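Middle name help for a girl named Sorcha?

Posted by Nisha Kaushik, 5/1/20

We're due in November with our second and the first name is settled - Sorcha, after my husband's grandmother. I love it, he loves it, even my mom has come around to it. The middle name is where we're stuck. Our son is Rohan Patrick, so he got one name from each side, and I'd like to do the same for her. That means the middle should be Indian.

My short list is Meera, Anjali and Leela. My worry is that people here will already stumble on Sorcha (we say SUR-uh-kha, and yes I know there are other ways) and then hit a second name they don't know. Last name starts with K and has two syllables. Is Sorcha Leela too many "ah" endings?
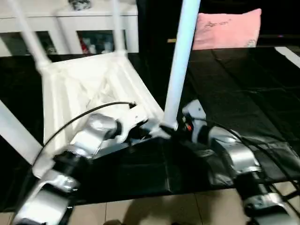
Middle names hardly ever get said out loud, so I wouldn't lose sleep over the stumbling part. Mine is on my license and my diploma and that's pretty much it. Say the whole thing the way you'd say it when she's in trouble, though. Picture her at three with a white plastic chair tipped over on its side and you hollering from the next room. "Sorcha Anjali!" has a great rhythm for that. "Sorcha Leela!" sounds like you're singing to her. I went through 19 middle names with my youngest and the yelling test is what settled it.

As for the ah endings, I do hear it with Leela and a little with Meera, but you'll hear it with Anjali the least. That one gets my vote.

Gobnait Ó Dálaigh

Leela! So pretty. My niece is Layla and she gets compliments all the time.

Malachy Mac Giolla

I'm going to go the other way and say Meera. Sorcha is a heavier sounding name with that rough bit in the middle, and Meera is soft and quick right after it. It also looks nice written down next to Rohan Patrick. Does she need to match his syllables? I don't think so, but some parents care about that.

One more thing to check is initials. With a K last name you'd get SMK, SAK or SLK. SAK is a bit close to "sack" and kids do notice. We didn't check with our oldest and he has been PIG on every backpack since kindergarten.
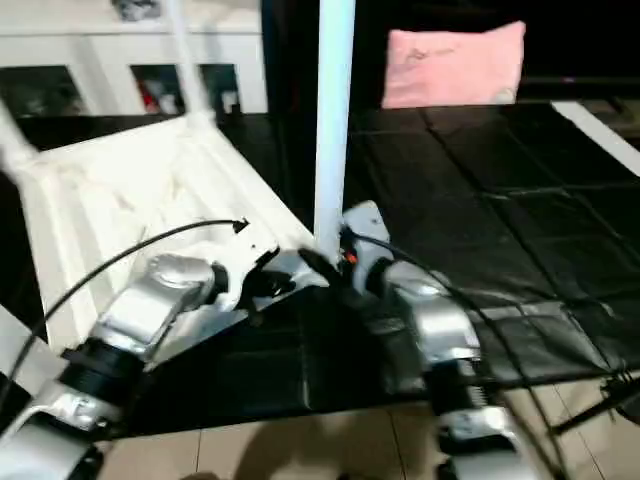

White plastic on a black work surface.

If you're still torn, have you thought about Asha or Uma? Short, easy to spell, and no one will trip on them. Come back and tell us what you pick!

Hamisi Langat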